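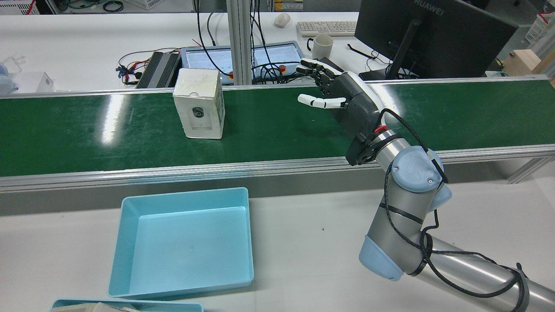 So I finally made it to the open day at Rindent, out in Jarkeston, and I have been boring my family with it ever since. Your turn now! (It's a long one, get a coffee.)

2/ I signed up back when the list opened and then forgot all about it until Tahira Hayat texted me the night before to ask if I was still coming. I was, of course, and I was still late, because the parking at Cullis Road is what it is.

3/ They took us through in groups of ten. Ours got Montri Sitthichai, who has the patience of a saint and answered every single thing we threw at him, including my own very long question about cables (sorry, Montri).

4/ The conveyor bench was my favorite. Green belt, white box sitting on it, and an arm with a proper hand on the end instead of the two-finger pinchers I remember from my plant days. Four fingers and a thumb, all in gray and white with pale tips. I could have stood there until closing.

5/ What I loved is that it's a real workbench. Wires, trays, a mug, a keyboard somebody clearly uses. I've been to demos where it's all velvet rope and a video, and you come home knowing less than when you left.

6/ Montri let two of us look over the teach pendant, and he talked about how long it takes to settle on a grip for one new part. Six tries is a good day, he told us. I spent nine years packing fittings by hand and never once thought about where my thumb went!

7/ Tahira wants to go back for the Paisan evening in October, and I've said yes before checking with anyone at home. If you're anywhere near, come along and say hello, I'll be the one asking about cables.

Posted 8/22/23
Filed under: Days Out, Robots & Machines

Comments

millside_jo: Did they let you shake hands with it?? I would have asked.

Darrow K: Great thread. Is the Paisan evening ticketed or do you just turn up?

gran_of_four: The thumb bit made me look at my own hands for a good minute.

More from this author
My old packing line, and what I miss about it
Cullis Road parking, a complaint
Two days at the county engine fair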